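Research » Papers » Data collection hardware » Looking after one gripper

Filed under: Robotics, Methods and Field Notes

4. Keeping the Trevor gripper in shape

4.1 How our unit is set up

We own several hand-held grippers at Horkitholm, but this section is only about Trevor, the one that goes out to people's homes and comes back needing attention. Trevor has two fingers, each made from a pair of long bars that swing on pins, with a ribbed blue pad at the tip. The camera sits behind the fingers and looks down past them, so the pads are always in view (that matters a lot later on, when we use them as a ruler of sorts). There's no motor in it. You squeeze, the fingers close, and the camera keeps a record of how far they went.

I did most of the upkeep myself, with Joaquim Veloso taking over whenever I was away at Dorkham. Neither of us is a trained mechanic, and I think that's fair to the method, as most labs that copy this kind of kit won't have one either.

We started logging faults in December and by the end of the study had 379 entries. A good many of those are dull: a cable pulled loose, a lens wiped, a screw nipped up. The ones that cost us recordings nearly all came from two places, the pivot pins and the pads, so I'll stick to those.

4.2 What soft cloth does to the fingers

We had expected hard objects to be the trouble. Mugs, tins, door handles, that sort of thing. But knitwear was far worse for us! The ridges on the pads pick up fluff, the fluff packs down, and after a while the pad slides over a hem it used to catch on the first go. The person holding the tool then squeezes harder without noticing, which puts more load on the pins, and before long one finger has a touch of play in it and the other hasn't.

You can't easily spot this with the fingers shut. With them wide open over the work it's much easier, as you can compare the lean of the two pads and the height of the pins on each side. We took to looking through the bed recordings for moments like the ones in Figure 4 before deciding whether Trevor needed to come in.
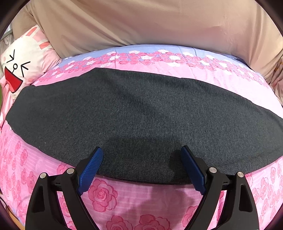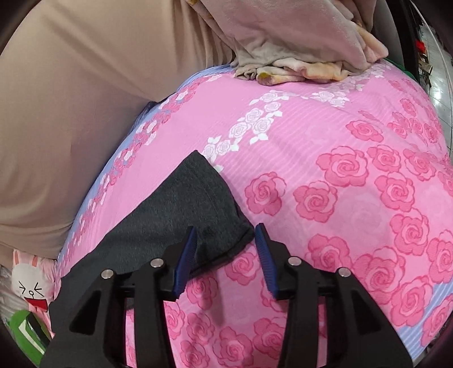
Figure 4. Fingers open over dark grey knitwear on a bed. In both views the blue pads lean in towards each other and the four silver pins can be checked by eye.

4.3 Cleaning and resetting

Our routine grew by trial and error, and I'm writing it down as we do it now, which is a bit different from how we did it for the first 115 sessions.

Open the fingers fully and brush the pads along the ridges with a dry toothbrush. Going across them just pushes the fluff further in (Tomoyo Morikawa spotted me doing this for weeks and was very polite about it). If a pad still feels slick, lift it off its mount and wash it in warm water with a drop of washing-up liquid, then leave it overnight. We tried a hairdryer once and the pad curled.

Next come the pins. Hold one finger still by its outer bar and wiggle the inner bar. A little give is fine. If you can feel a click, the pin comes out and gets cleaned, and if it still clicks afterwards we fit a new one. We replaced 13 pins over the whole study, and I'd say the left finger had more than its share, though we didn't think to log the side until fairly late.

Last, close the fingers on a strip of paper and pull. The paper should drag evenly at both edges. When it swings round to one side, a pad has gone back on crooked, so off it comes again. I must have refitted the same pad four times one evening before I saw a thread caught under it.

Once everything is back together, we record a short clip of the fingers opening and closing over a plain mat and run it through Bramance, our in-house checking script, which compares the pad positions with those from the day the unit was built. If the two don't match we redo the camera mount before anything else. Of the 208 check clips we kept, the failures we traced were mostly down to the mount having been knocked in the carry bag, and the fingers themselves were fine. We've since put a strip of foam in the bag and I'd do that from day one next time.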